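Arai Marsh

Arai Marsh is a restored freshwater wetland on the lower Ramik River, two miles north of the town of Getham. It covers 244 acres and is made up of shallow ponds, reed beds, wet meadow, and a strip of willow woods along the old river channel.

History

The marsh was part of a larger floodplain that was drained for hay and vegetable farming. Ditches were dug by hand at first and later deepened by machine. A low levee along the east bank kept the Ramik out of the fields in most years. As the peat dried, the ground sank, and by the time farming stopped parts of the site were lower than the river at its normal level.

Pumping costs rose as the land dropped. The last large farm, Gramora, gave up its lease after two wet winters, and the land was left fallow. Reed canary grass spread over most of it.

Restoration

The restoration plan was drawn up by the hydrologist Hideaki Kawaguchi. It called for plugging the main ditches, cutting two gaps in the levee, and leaving the rest of the bank in place as a footpath. An earlier proposal would have removed the levee completely, but it was dropped when a survey showed that the road to Getham would flood.

Canary grass was mowed and then kept under water for two growing seasons. Sedges and bulrush were planted by hand in the north ponds. The south ponds were left to fill in from seed already in the soil, which they did more slowly and with a good deal of cattail.

Water

Water enters through the levee gaps in late winter and spring. Levels fall through the summer and are usually lowest in August, when the meadow can be crossed on foot. A board-and-slot weir at the south end holds water in the deeper ponds. Phosphorus released from the former fields caused algae blooms in the early years. These have become less frequent, although the southwest pond still has them in hot weather.

Wildlife

A bird list kept by Tsutomu Hamada has 121 species. Rails, bitterns, and marsh wrens nest in the reeds. Wintering ducks have reached 800 in a single count. Common carp get in during floods and stir up the bottom, and screens on the weir have had limited success in keeping them out.

Access

The levee path is open all year except during high water. Parking is limited to 25 cars.
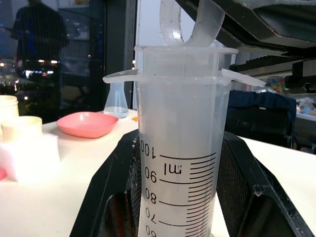

Getham, 2021-05-01

The north boardwalk is closed for repair of its footings. The levee path remains open.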